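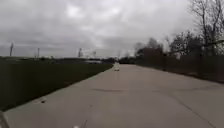
Courses > Field Robotics > Project Papers > Path Following

Print this page | E-mail this page

4. Field Trials

4.1 Course setting and teams

The trials were the second half of the Field Robotics project course at Sutent College. Students had already spent the first half in the lab, where each team wrote a path follower and ran it on recorded video. The outdoor part began in March and ended in May. Five teams took part. Each team had a driver, a person on the laptop and a spotter who walked beside the robot with the stop switch. The roles changed after every session, so by the end of the term every student had held the switch and every student had driven.

All teams used the same robot, the Stoninano, and the same base software, Satti. Satti handles the motors, the wheel encoders and the logging, and it passes camera images to whatever program the team has written. Teams were not allowed to change it. A team's own code received one image at a time and returned a steering value and a speed. The top speed was capped at a slow walk for the whole term.

The project grade came from a written report, the log files and a short talk. Distance covered was not graded. We made that choice after an earlier run of the course, in which distance counted and most teams stopped changing their code as soon as they had one good run.

4.2 The test path

Trials were held on the concrete service path at the Plullemetti field site, a short walk from the lab. The path is wide and straight, and very little traffic uses it in the morning. We marked a start line and a finish line with tape, 90 meters apart. A run began with the robot standing on the start line, facing along the path, and ended at the finish line, at a stop by the spotter, or when the robot stopped itself.

The two sides of the path are quite different. On the left there is grass, and the line between grass and concrete is clean. On the right there is a dark barrier of fencing and hedge, with trees behind it. At the foot of the barrier the concrete meets a narrow, darker margin, and students did not agree on whether the margin should count as path. Two teams labeled it as path in their training images and three did not. We let the difference stand and asked each team to explain its choice in the report.

The pavement itself is plain, but there are marks on it. Seams run across it where the slabs meet. In the stretch shown in Figure 1 a long crack runs down the right half of the path and bends a little toward the bottom of the image. To a program that looks for lines, a crack like this can be taken for an edge, and that became the main source of trouble in the first sessions.

Figure 1. Forward camera view on the service path under an overcast sky. The grass edge is at left and the fence and hedge at right. A seam crosses the concrete in the middle distance, and a crack runs toward the lower right. Part of the robot's front body shows in the bottom left corner.

4.3 Image preparation

Before the first outdoor session each team received a set of images from the path, all taken on gray mornings. The images were not sorted or cleaned. Teams marked the path area by hand and split the set into training and test images themselves.

Three preparation steps were common to all of the reports. The sky was removed by dropping the upper part of every image. The robot's own body was masked out with a fixed shape, which worked as long as the camera mount had not been bumped. The remaining image was made smaller to keep the processing time down.

The body mask deserves a comment. The part of the robot that shows in the corner is light gray and so is the concrete. Two teams skipped the mask at first, and their programs marked the body as path. The effect on steering was small, a slight pull to the left, and it took one of those teams three sessions to find the cause. They had checked the wheels, the encoder counts and the steering gain before they looked at the raw output for the bottom corner. Their report gives a full page to this and it is one of the better parts.

4.4 Two approaches

The teams' programs fell into two groups. Three teams used edges. Their programs searched for the boundary on each side of the path, fitted a straight line to each and steered toward the point where the lines met. The other two teams used regions. Their programs decided for each small block of the image whether it was path or not, and steered toward the middle of the path area a few meters ahead.

The edge programs were quick to write and easy to explain. On the left side they did well from the first day. On the right side they were weaker. The fence and hedge are dark, but the lower part is uneven, and the fitted line moved from image to image. When the crack was in view it often gave a stronger response than the real edge, and the robot then treated the crack as the right side of the path. It drifted left until the spotter stopped it or until the crack left the image.

The region programs had the opposite habits. They ignored the crack almost completely, but their output was slow to arrive and the robot made wide, lazy corrections. On one run the robot wandered from one side of the path to the other for its whole length without ever leaving the concrete. The team called this a success. By the written rules it was one.

In the fourth week Ohemaa Sowah, who was the teaching assistant for the course and is an author of this paper, suggested that the edge teams give up the right side altogether. A robot that holds a fixed distance from the grass does not need to know where the fence is. Two of the three edge teams took the advice. The third kept both sides and added a check on the path width: if the two fitted lines came closer together than the path could be, the right line was thrown away and the last good one was kept.

4.5 Results

Over the term the teams logged 100 runs that met the rules. Of these, nearly 40 were stopped by the spotter, most of them in the first half of the outdoor sessions. We do not compare the teams by name. The sessions were not equal in weather or in battery condition, and the teams were changing their code from one run to the next.

Some general points can still be made. Leaving the right side out gave the biggest single gain for the teams that tried it. After the change, neither team had another stop caused by the crack. The width check also worked, but it was hard to tune. If the limit was too strict, the program threw away good lines near the start of the path, and if it was too loose the crack came through again.

Both region teams improved mostly by making their programs faster. One cut the image size again. The other ran its program on every second image and held the steering value in between, which was simpler and did as well.

Objects on the path were outside the scope of the task, and no program was asked to avoid them. Small debris on the concrete had no effect that we could find in the logs. Larger things at a distance sometimes did. A light shape far down the path, near the left edge, can break the upper end of the fitted grass line, and the meeting point then jumps. The edge teams dealt with this by using only the nearer part of the line. It cost them some accuracy in heading but the steering was much calmer.

4.6 Student reports

We read the reports with one question in mind: did the students use their logs to explain what the robot had done? In the first drafts, mostly they did not. A typical draft said that the robot had failed because of lighting, with no image and no log entry to support it. The sky had been evenly gray for most of those runs, and the logged brightness hardly changed.

From the second draft on, we asked for one stopped run to be followed from start to finish, with the program's output drawn over the camera image at the moment the steering began to go wrong. Quality rose a good deal. Students who had blamed the light found the crack, the body mask or a delay in their own code. Several wrote that they wished they had drawn the output on the first day — the tool for it was part of Satti and had been open to them all along.

The spotter role was also mentioned often. Walking beside the robot, a student can see it drift well before the person at the laptop sees it in the numbers. Two teams began to have the spotter call out each drift aloud so that it could be typed into the log with a time. We have since made this part of the course instructions.

4.7 Limits

The trials used one path, one robot and one direction of travel. All image sets given to the teams were from gray mornings, and we have few runs in direct sun, when the trees by the fence would put shadows on the concrete. A program that follows the grass on the left will not work on a path with no grass. The students knew this, and most said so. Turning the robot around at the finish line and driving back would have been an easy further test, with the grass on the other side. We ran short of time for it in May and plan to include it in the next run of the course.

Print this page | E-mail this page

Related papers

Writing Log Files That Other Teams Can Read
Stoninano Camera Mount: Notes on Alignment
Grading Student Robot Projects Without a Race
Satti in the First-Year Lab
Path or Margin? Labeling Choices in Student Image Sets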